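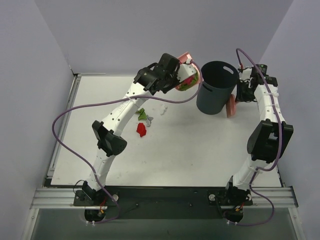 Packing Lunch for a Full Week: Notes on the Second Month

13 August 2017

In February I wrote on this blog that our household would stop buying weekday lunches. That plan lasted 3 weeks. The present post sets out the revised arrangement, which has been in place for two months and has proved easier to keep.

Cooking

All cooking is completed in one evening. One grain, one bean dish and two raw vegetables are prepared, and no recipe may require more than two pans. Readers who wrote to ask about rice should note that it is cooled promptly, refrigerated in shallow dishes, and portioned the next morning. Portions for the end of the week are frozen.

Dressings are kept apart until noon. Perla Figueroa recommended lime juice and salt on cucumber in place of a bottled dressing, and I have adopted her method without change.

Cost

Receipts for the two months came to 278 dollars for two adults. I have not included coffee, which remains a separate matter in this house. The largest single purchase was 66 dollars, spent on dried beans, olive oil and nuts at the market on Sutter.

Matters Still Open

Bread does not keep well under this system. Kiran Sandhu has suggested freezing it in slices, and a trial will begin next week. Soup has been postponed until cooler weather.

Comments on the earlier post are now closed. Questions about the bean dish may be left under this one, and the full recipe will follow when I have settled the amount of cumin.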